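Pumiveo to Stop Making Its Kitchen Tablets, Will Keep the Software Going

Pumiveo, the company behind the little Kekorine tablet that so many people have stuck to the side of the refrigerator, will stop making hardware this spring. The news came in a February letter to customers, and it was confirmed by chief executive Lucrezia Marras in a long and rather friendly phone call with us a little later. The last batch of tablets has already been built. Once those are sold, there won't be another.

If you own one, take a breath. The shopping list app that runs on it, which is what most people bought the thing for in the first place, is staying put, and the company says it will now get all of the attention that used to be split between the app and the tablet. A version for ordinary phones has been in testing since last fall, with 3,765 households signed up, and Marras told us those testers open the app more often than the tablet owners do. She sounded a bit wistful about that, and then she laughed.
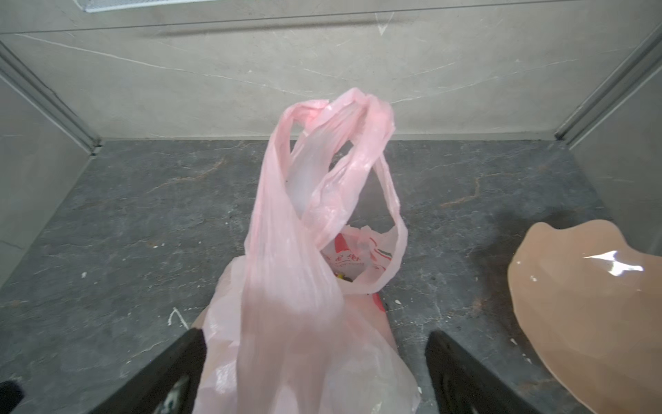
The Kekorine was always a hard product to make money on. Pumiveo is a small outfit, with 40 people on the payroll at last count, and it was buying screens and batteries in small lots at prices the bigger companies would never put up with. Marras said the margin on each tablet had become "thinner than the plastic in a grocery bag," and anyone who has carried home a pink carrier with its handles twisted up in a big loose knot will know how thin that can get. Raising the price was talked over more than once. In the end the team felt that a tablet costing more than $100 was too much to ask for something whose main job is remembering the eggs.

There was also the matter of the factory. The tablets were put together by Serkik, a contract manufacturer that has been moving toward larger orders for a while now, and the two companies couldn't agree on terms for another year. Marras was careful to say there are no hard feelings, and that Serkik will go on supplying spare chargers and wall mounts for as long as the parts hold out.

So what changes for the folks who already have one? Not a whole lot at first. Security updates will continue for 3 years, shared lists will keep syncing between the tablet and any phones in the house, and the warranty will be honored just as it was written when you bought it. Repairs are a little different. Those will be handled by Rennie, a repair shop the company has worked with since the first model, and owners will need to mail their tablets there directly instead of going through the Pumiveo help desk. A prepaid label can be printed from the account page.

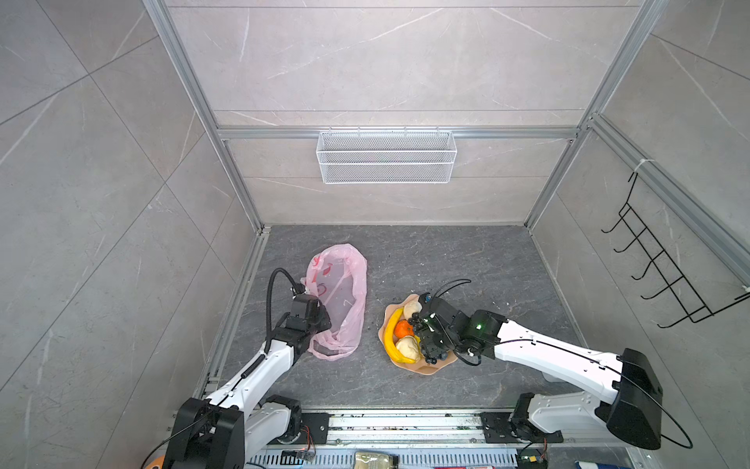
*Fruit on the list: a banana in a scalloped bowl, with a pink bag beside it.*

The phone app should be ready for everyone by early summer. It will be free for a single list, with a paid plan for families who want to share several, plus a pantry tracker that the company has been promising for quite some time (long enough that a few readers have written in to ask us whether we made it up). Current tablet owners will get the paid plan at no charge for the first year, and their old lists will move over as soon as they sign in with the same account.

Marras said she expects some grumbling, and that she has already had a fair amount of it from her own family, who like having one screen in the kitchen that everybody can reach. She plans to leave hers on the wall until the battery gives out. Remaining tablets are on sale now through the Pumiveo website, in white and dark green, and orders are limited to two per household.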